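Graltutside Tenants' News
22 October 2024

Heating season: what to expect in your building

The boilers at Graltutside went on last week in both buildings. All 134 apartments should now have heat. If any radiator in your place is still cold after a full day with the valve open, call the office and leave your apartment number and the room. Please don't wait for the next inspection to report it.

A few people asked why the heat came on later in the Buenaventura Street building. The circulation pump there was replaced over the summer, and the new one had to be signed off before the boiler could be lit. The inspector came at the end of the month instead of the beginning. The pump is running now and the top floors are getting the same supply as the lower ones.

Bleeding the radiators

Air collects in the radiators over the summer. If yours is warm at the bottom and cool at the top, it needs to be bled. You will need a radiator key, a rag and a small bowl. Turn the valve off and let the radiator cool. Hold the rag under the bleed screw, put the key on and turn it a quarter turn to the left. You will hear a hiss. When water comes out in a steady drip, close the screw again. Don't take it out all the way. We had 2 floods last winter from screws that came out and rolled under the furniture.

Keys can be borrowed from the office during open hours. Please bring them back the same day. We started last season with a full box and ended it with one key and a pair of pliers.
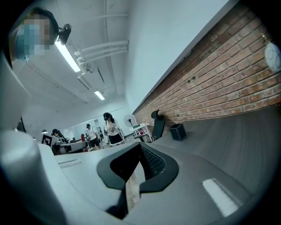

Close-up view from below, with the room behind.

Windows and drafts

The window survey from April is finished. The worst drafts are on the north side of the Nulia Street building, where the old putty has dried out. Those windows will be resealed first, starting with the corner apartments. You will get a notice on your door before anyone comes in. Move plants, curtains and anything else off the sill so the work can be done in one visit.

Until then, foam tape along the bottom sash helps a good deal. The office has rolls to give out, one per apartment. Clean the sash with a little dish soap and let it dry before you put the tape on, or it will peel off by Thanksgiving. Please don't tape the small vents at the top of the kitchen windows. They are there for the stoves and must stay open.

What it costs

The pump came to $1,584 including labor, paid out of the building reserve. There is no extra charge on your rent for it. The putty and tape are coming out of the regular repair budget. Our fuel contract with Drendadico runs through the spring at the same rate as last year.

Space heaters

Electric space heaters are allowed, but plug them straight into the wall and not into a power strip. Keep them three feet from beds and curtains. Kerosene heaters are not allowed in any apartment or in the basement storage rooms.

The laundry room radiator in the Nulia Street building is off until a leaking valve is replaced. The part is on order. The machines can be used as usual.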